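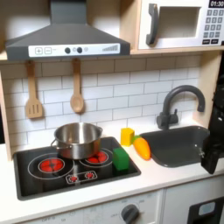 Casimiro Urquijo would sooner wash up himself for another ten years than wait for a machine to do it, and he wrote in to tell us so after the January issue. His point is that a kitchen changes every day and a factory line doesn't. Saturnino Iglesias wrote back that the same was said of dishwashers.

We put both letters to the team at Grutbridge, who have been working on kitchen chores for 18 months. Their answer was that tidying is further along than cooking. Picking up one block and putting it in a pot is a fair test, as the arm has to find the block, grip it and clear the rim. They ran 162 tries last month and 27 of them failed, mostly on the grip.

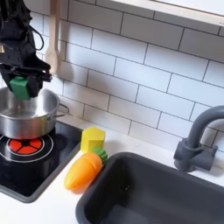 On the shop floor

Prilier has had an arm packing small parts at its Triantafyllou works since the spring. It handles 2,000 parts a shift -- all the same shape, all arriving the same way up. When a box turns up crushed, a person still has to step in.

So Casimiro is right for now. Grutbridge will not put a date on a machine for the home, and Prurileck, who sell the grippers, would not either. More letters on this are welcome. Please keep them to one page.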